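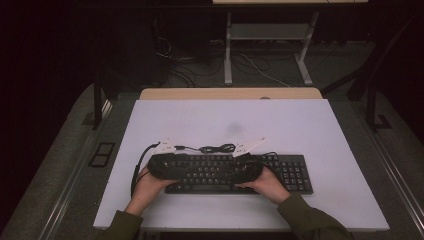

全尺寸键盘在桌面上应当怎样摆放？

键盘应平放，前沿与桌边平行，并在前方留出可供手腕和前臂搁放的位置。以文字录入为主的岗位，以字母区中线对准座位中线；以数字录入为主的岗位，可将键盘整体左移，使小键盘区靠近右肩正前方。键盘上方及两侧的线缆应理顺后再开始使用。

桌面与键盘图集
Villska 办公环境资料室

引言

本图集收录与办公桌面有关的影像，内容以键盘、线缆、软质桌面用品及其摆放、清洁和存放为主，供各部门布置工位、办理领用和归还手续时参考。图集由资料室编辑，文字部分由 Emiliano Domínguez 审定。首批影像在一月上线，后续影像按主题陆续补入，已发布的说明文字如有修订，以本页为准。

图集所附文字分为两类。一类为图注，只记录画面中可以辨认的物件；另一类为相关说明，摘自资料室现行的《桌面用品管理办法》，适用于全部工位，与单幅影像中的具体物件不作一一对应。

图注

双手持握一件黑色软质物件，置于黑色全尺寸键盘正上方。物件表面略有褶皱，上部装有两个白色塑料支架，其间有细黑线盘绕。
键盘平放，右端数字小键盘区完全露出。

相关说明

一、键盘的配置

资料室登记在册的键盘共700件，分为全尺寸与紧凑型两种。财务、统计、档案录入等岗位配发全尺寸键盘，其余岗位可按工作需要选择。紧凑型键盘不带数字小键盘，领用后如因岗位调整需要更换，凭部门签字的调换单到领用窗口办理，旧件须当场交还。

同一工位原则上配一件键盘。确需配备第二件的，由部门在申请单中写明用途和使用期限，期满后交回。

自备键盘可以使用，应在工位登记表中注明。自备设备的维修、清洁与更换由使用人自行负责，资料室不提供配件。

二、桌面空间

标准工位的桌面进深为80厘米。显示器置于桌面后部，键盘置于前部，两者之间的区域用于摆放正在处理的文件。文件架、笔筒、电话机等物品靠左侧或右侧放置，不占用键盘前沿至桌边的空间。左手使用鼠标的人员可将上述布置左右对调。

软垫、护套、收纳袋一类的软质用品，使用时不得压住按键，也不宜长时间叠放在键盘上。键盘上方临时放置物品时，应先锁定屏幕或断开键盘连接，以免产生误输入。离开工位前，将物品移至侧面，恢复键盘全部按键可见的状态。

共用工位在交接时应恢复标准布置。前一使用人负责清空桌面并将键盘归正，后一使用人可根据身高和习惯调整座椅及显示器高度。调整键盘支脚后如不再需要，请将支脚收回。

三、线缆整理

桌面线缆以走向清楚、长度适中为原则。设备自带的线缆从桌面后沿的线孔引下，多余部分在桌下线槽内盘成松圈，用织物扎带固定。不得使用金属丝捆扎，也不得将线缆绕在设备外壳或支架上长期保存。

细线容易打卷，整理时先将两端松开，自一端起顺着原有弧度慢慢理直，遇到小圈时逐个展开，切勿用力拉扯。线缆外皮出现裂口、压痕或接头松动的，应停止使用并送资料室检查。

需要跨过键盘或在手腕附近经过的线缆，应改由键盘后方绕行。确实无法绕行时，可向资料室申领延长线。延长线单次借用期为17个工作日，可续借一次。

四、清洁

键盘每月清洁一次。清洁前断开连接，将键盘倒置，轻拍背面使碎屑落下，再用软毛刷沿按键间隙逐行清扫。键帽表面用微湿的无绒布擦拭，擦拭后自然晾干。不得将液体直接喷洒在键盘上，酒精类清洁剂应先倒在布上使用。

空格键、回车键及小键盘区的按键使用频繁，键帽表面易磨得发亮，属正常现象，不作为更换理由。字符脱落影响辨认的，可单独申请更换键帽。

软质用品的清洁方法视面料而定。可拆卸的外套按标签要求洗涤，不可拆卸的以干刷为主，局部污渍用湿布轻压吸除。带有塑料件或线缆的软质用品不得整体浸水，清洁前应先确认附件能否取下，无法取下的只作表面处理。褶皱可用手抚平，禁止熨烫。

五、存放与归还

暂不使用的键盘应单层平放，按键面朝上，线缆置于机身后侧。存放柜共分12格，每格贴有型号标签，请按标签归位。紧凑型键盘可立放于隔板之间，隔板须垫软布。

软质用品单独装袋，不与键盘同格存放。附有支架、夹具等硬质配件的，应使配件朝上，上方不再叠压其他物品。配件如已松脱，请装入小袋并与主体一并交回，袋外写明工位号。

归还时由领用窗口当面查验，查验内容包括外观、接头、按键回弹和附件是否齐全。查验合格的，当场注销领用记录；有缺损的，按《桌面用品管理办法》的有关条款处理。正常使用造成的磨损不需赔偿。

六、报修

报修可在内部网页提交，也可将物品直接送至资料室。提交时请写明工位号、物品种类、故障现象及首次出现的时间。键盘单个按键失灵的，请注明按键名称；连接时断时续的，请将线缆一并送来。维修期间可领取备用件，备用件不作长期配发，原件修复后应及时换回。

报修后未收到答复的，可到窗口查询受理情况。请勿自行拆开键盘底壳。

影像使用

本页影像及文字可用于 Villska 内部培训、工位布置说明和部门公告。转载时请保留图集名称与资料室名称，不得更改图注内容。用于对外出版物的，应事先向资料室提出书面申请，说明用途、版面位置和印数。

各部门如有适合收入本图集的桌面影像，可连同简要文字说明一并提交。来稿以物件清晰、光线均匀为宜，画面中不应出现可辨认的文件内容、证件或屏幕信息。资料室保留编辑图注文字的权利，不采用的来稿不另行退还。

资料室领用窗口位于主楼底层东侧，午间照常办理归还手续，领用与调换请在上午或下午的办公时间前来。

编辑：Villska 办公环境资料室
审定：Emiliano Domínguez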